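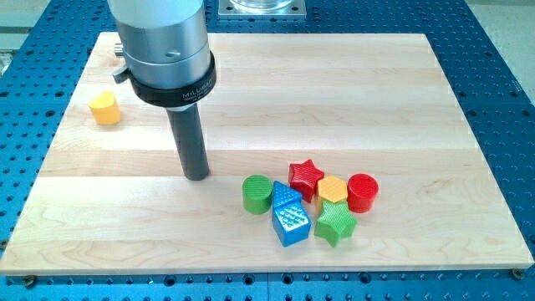
Does a wooden chopping board really need oiling?
Second year materials project, final write-up
Vangelis Chatzigeorgiou
05/06/2021

My gran has oiled her chopping boards on the first of the month for as long as I've been alive, and my mum has never oiled one in her life, and both of them will tell you their boards are perfectly fine. So when we were told to pick "a question from ordinary life that you can test with simple kit", I didn't have to think very hard. I wanted to know how much water a board soaks up with oil on it and without, and whether it matters which oil you use.

I should say that my first idea was bread knives and I spent two weeks on it before giving up. You can see bits of that plan in my logbook if you're marking that as well (pages with the corner folded down, please ignore them).

What I thought would happen

I thought the oiled wood would soak up hardly anything, like a raincoat, and that the plain wood would drink up loads. I also thought the shop-bought board oil would beat the cooking oil easily, mostly because it costs so much more. I wrote both of these down before I started so I can't pretend otherwise.

The wood

I bought one long beech plank from Rampersad, the timber yard behind the bus station in Gostton. The man there was really helpful and cut it into blocks for me without charging extra, and he also told me to keep them all from the one plank, as two planks of the same sort of tree can behave quite differently. I hadn't thought of that at all! He let me have the offcuts too, which I used for practice.

Each block got sanded on every face with the same paper and then left in the prep room on a wire rack so they could all settle to the same dampness as the air in there. My tutor wanted them left for longer than I'd planned, and she was right, because the weights were still drifting when I first checked. I waited till they stopped.

The oils

I had 3 groups. One group got nothing. One got sunflower oil from my own kitchen. One got Homlow board oil, which is the stuff in the tin that my gran swears by, and I used her tin so thank you Gran. Both oils went on with a bit of old cotton T-shirt, were left overnight, wiped, and then put on again the next evening. I did try to put the same amount on each block but you really can't, some faces just take more. The ends of the grain were the worst for this. You dab it on and it's gone, and you dab it on again and it's gone again, and I ended up just going round until they looked shiny.

The soaking

I used a big plastic Vuvo tub with 900 ml of tap water in it for each go, fresh every time, and stood the blocks on end with the tops sticking out. I picked that way up after my practice go with the offcuts, where I laid them flat and they floated about and bumped each other and one flipped over. Then every so often I took each one out, patted it with kitchen roll, weighed it and put it back. The patting is a bigger deal than it sounds. If I was in a hurry I left drops on, and you can see it in the weights, there's one reading in the sunflower group that is plainly me rushing for lunch. I've left it in the table and marked it with a star.

What I got

The plain blocks took up water fastest, no surprise there, and they did most of it right at the start. After that the line on the graph bends over and goes nearly flat.

The oiled ones were slower, but they were nowhere near raincoats. They kept creeping up the whole time, and by the last weighing they had closed a good part of the gap. If I'd left them in for a week I think they might have caught up completely, but I didn't so I can't say.

The two oils were much closer than I expected. The Homlow blocks did a bit better on average, but the spread inside each group was wide enough that I wouldn't bet money on it. I did the spread calculation by hand and then again on the spreadsheet and got the same answer, which made my week.

There was one more thing I wasn't looking for. The sunflower blocks went slightly tacky when I put them back on the rack to dry, and they had a smell, sort of like the inside of an old cupboard. The Homlow ones didn't. I never measured smell so it isn't a result, but if you asked me which oil I'd put on a board I was going to cut an apple on, I know my answer.

Asking people

My tutor suggested a small survey to go with it, so I put one on the college noticeboard page and was amazed to get 676 replies. Most people said they never oil their board. Quite a few said they didn't know you could. Somebody wrote a whole paragraph about their dishwasher and how their board came out in two halves, which I enjoyed very much, and I've put it in the appendix with their permission. I know a noticeboard survey only gets the sort of person who answers noticeboard surveys, so please don't read too much into it.

What I'd change

More blocks in each group, to begin with. I'd also seal the ends of half of them with wax, as I'm fairly sure nearly all the water was going in through the end grain, and a real board doesn't get stood on its end in a tub. A proper test would splash the flat face and wipe it, over and over, the way you do when you wash up. I started working out how to do that and got as far as 800 wipes before I worked out how long it would take me, and I had a maths exam.

I'd like to look at washing-up liquid as well. Oil and washing-up liquid don't get on, and I have a feeling that a few good scrubs would take off everything I'd so carefully rubbed in. The blocks are all labelled and in a shoebox in the prep room and I've asked if I can have the sink for a bit in July.

I told my mum and my gran the results on the same phone call. They each think they won.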